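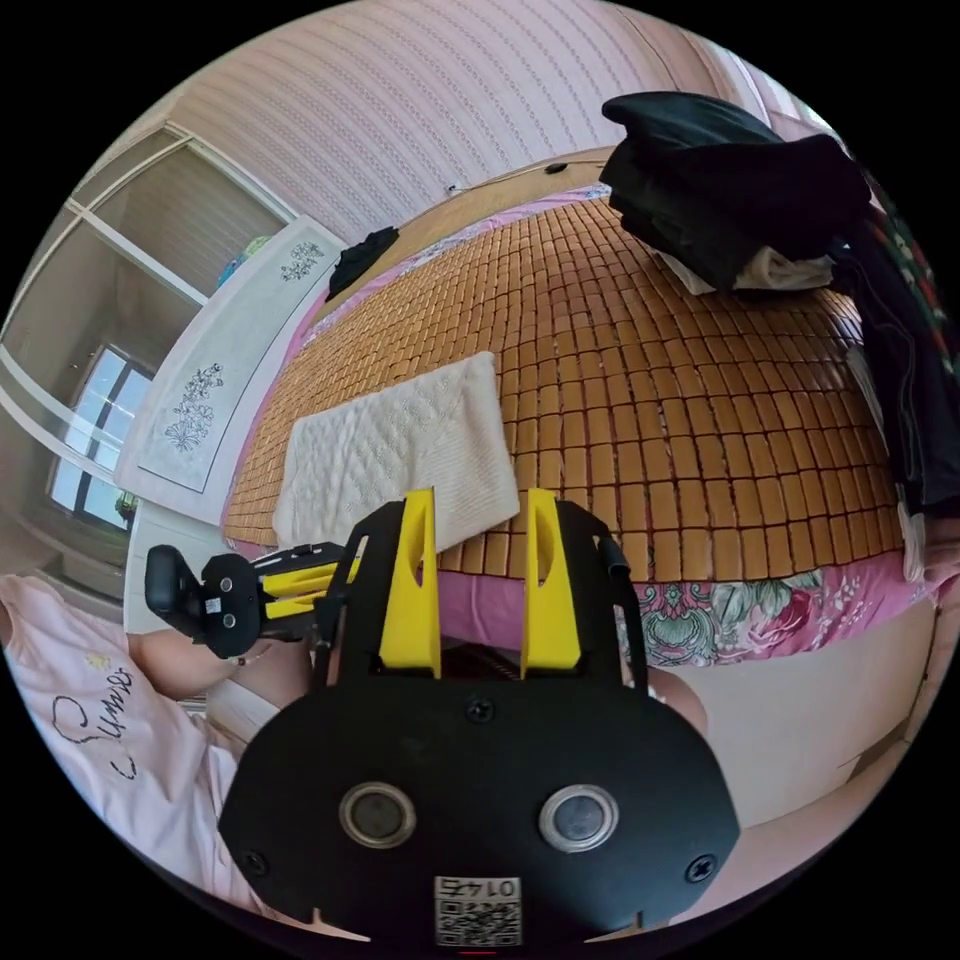 Yellow fingers open over the woven mat, white cloth next in line.

June, 9:40 p.m.
Posted by the author of the Skurard project diary

Long evening of bedroom recordings for the class project. The assignment this half of the term is household cloth: pick it up, fold it, put it down somewhere sensible. Each pair has to turn in recordings made with the hand-held gripper in a real home, and then we train on everybody's recordings together and see what the arm in the lab does with them.

Our pair got the bed. Another pair got kitchen towels and I was jealous of them for a week, but they say towels on a counter slide all over the place, so maybe we did fine.

I did a first batch before dinner and a second one after. Total for today is 31 good ones. The target on the sheet was 30, so I stopped there. I threw out more than I kept. Most of the bad ones were my fault. I close the fingers too early, when only one tip is on the cloth, and then the cloth drags instead of lifting. The instructor told us to go in lower than feels right and to wait a beat before squeezing. When I remember to do that it works almost every time. When I get tired I forget.

Things I wrote on my hand and am copying here before I wash it off:

Wrist gets sore after the tenth or so. Switch hands, but write down which hand.

Start every recording with the fingers open.

Say the cloth type out loud at the start. I left this out of four of them and had to go back and label them from the video.

Dark clothes are harder than light ones. I can't tell where one fold ends and the next begins, and I doubt the model will be able to either. Left those for tomorrow when I have more patience.

The knit cloth was the easiest thing I did. It has enough texture to hold on to and it keeps its shape on the way up. The thin shirts fold back under themselves and I have to chase the corner. I tried pinching from the middle of the edge in place of the corner and it was worse.

After the second batch I uploaded to the class drive, which took longer than the recording did. The count on the shared page went to 1,307 for the whole class. We need 2,258 before the training run, a number that came out of how many tasks there are and how the Stekier lab upstairs did theirs last year. At the rate people are going we will be short unless the two pairs who have turned in nothing get started. I put a message in the group and tried to keep it friendly.

Also did some of the write-up. The section on grip errors is two paragraphs now. I have to add a table and I have been avoiding it. My partner is doing the part on calibration, and said the Uvico script crashes if the folder name has a space in it. Mine did. Renamed it and it ran through.

We still have not settled what to do for the demo day at Maluleke Hall. I want to show folding a small towel in half, one fold, nothing else. My partner wants two folds. I said one fold that works is worth more points than two that don't, and we looked at the grading sheet and it does not say either way. I will ask in class.

Tomorrow: dark clothes, the table, charge the battery overnight (plugging it in now, before I forget like last time). Then the pillowcases if there is time. I have to be in the lab by 8 so I am going to bed once I get the laundry off it.

6 comments
14 shares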